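Red Cube Season at the Geneck Robotics Club

Posted 6 March 2019

I have been promising a proper club update since before the winter break, and every time I sit down to write one I get distracted by something that needs re-crimping. So tonight the soldering iron is unplugged, the tea is made, and you are going to hear far more than you wanted to know about teaching a machine to pick up a block.

For anyone new here, I help out with the student robotics club at Geneck, and this year the students voted to enter the manipulation class of the Tarnon Challenge instead of the wheeled one. I was secretly delighted! We have done wheels for years, and I have swept up enough little rubber tires to last me.
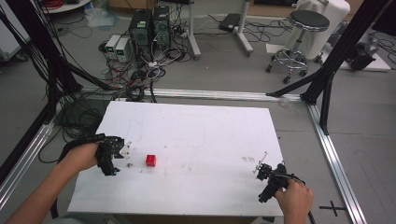 The Tarnon rules ask each team to show a task done with two hands, and most of our first month went into arguing over what the task should be. Somebody wanted to fold a towel. Somebody else wanted to butter toast (I vetoed the butter). In the end we settled on the plainest thing we could think of, and I still think it was the right call, even if my own kids at home were not very impressed. So it's one small red cube on a white board, with a gripper in each hand, and you start from there and learn how hard it is to do the same thing the same way over and over. The students hold the grippers and run through the motion, we save the recordings, and later the software crew gets to find out what we did wrong. As of last night we have 154 runs saved, and 92 of them passed our own checks. I thought that was a wonderful number. The software crew thought it was a start.

The grippers deserve a few words too, because they ate most of our budget and nearly all of our patience. We based ours on the Sirnico plans, which are very good plans, although I would have liked a page or two more on the fingers. The first set we printed were too bendy, the second set were too short, and the third set were perfect until we noticed we had made two left ones.
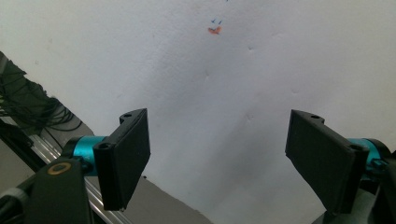
Black finger pads, teal couplings, and a board that has picked up a few marks.

I love those teal parts more than is reasonable. After so many evenings of black plastic and black screws rolling around on the floor, a bit of color is a kindness to anyone over forty.

What surprised me most this term is how different everybody's hands are. One of our students moves so slowly and smoothly that you could set a cup of coffee on her wrist, and another goes at it like he's catching a bus. We talked for a long while about whether to make everyone move alike, and decided not to — the better plan was to write down who did which run and let the software crew sort it out. I'm told this is called keeping good records, and I'm told it by people who lose their own lunch boxes.
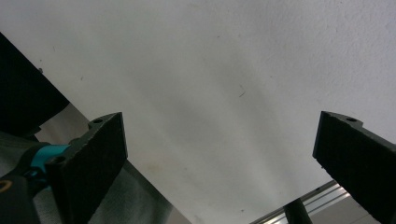

The Geneck Club Helper

We also had our first real lesson in patience, which came from the cables. Every gripper has to be wired back to the computers, and a loop that seems perfectly out of the way when you sit down has a habit of finding your knee before the tenth run. We now have a rule that whoever is holding the grippers does not fix the cables, and whoever is fixing the cables does not talk to the person holding the grippers. It has improved tempers on all sides, mine included.

A few of you asked how the students decide when to stop for the night. There is a sheet taped inside the cupboard door with a line for each run, and when the handwriting goes bad, we pack up. I wish I had thought of that system myself, but it came from one of the youngest in the club, who had simply been watching the rest of us get tired.
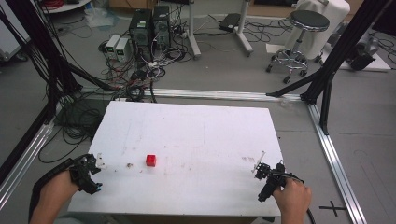 What's Next

The Tarnon qualifying round is in May, so we have a decent stretch of evenings left. Before then we want to try a second cube, and I'd like every student to have had a turn with both grippers, including the two who say they only came for the programming. We are also borrowing the Procházka workbook again for the newer members. It's an old thing with coffee rings all over it, but the chapter on measuring twice is still the best I've read, and I make everybody go through it (and then I go and cut something too short myself).

If you have a box of short cable ties you're not using, we will gladly take them off your hands. Drop them at the Geneck front desk with the word "robots" on the lid, and they'll find their way to us.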